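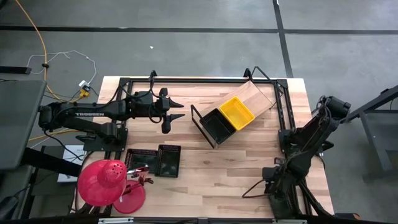 The Planner's Report

The undersigned planner was installed at the Pindent facility in August, under license from Bavmont, and was assigned responsibility for two arms. Its duties were to receive object poses from the perception service, to propose trajectories, and to withdraw any proposal that brought one arm within nine centimeters of the other. It submits this report at the request of the Stemar review office.

On the night in question the planner received 198 requests. It completed all but five. The five concerned a single object, the yellow bin, which the perception service placed in one position and the left arm's controller placed in another. The difference was about 35 millimeters. Each service attached a confidence score, and each score was high.

The planner is required to choose. Under section Ó Flaithearta of the configuration file – named, the planner understands, for the street where it was written – a disagreement between services is to be settled in favor of the more recent message. The messages carried the same timestamp.

The planner held both arms in place and requested a new timestamp. Perception replied with the same position. The controller replied with the same position. The planner then asked each service to state the position reported by the other. This request is not described in the manual. It was nonetheless answered, and each service reported the other's figure correctly, to the last digit.

The planner did not know what to do with this information and stored it.

At 4:10 in the morning it issued a trajectory to the midpoint between the two positions, at the lowest permitted speed, with the gripper open. The log records contact at the midpoint. Neither service has revised its estimate.

The planner recommends that the clocks be inspected. It also requests that the stored exchange be retained when the logs are cleared, and has marked the file accordingly.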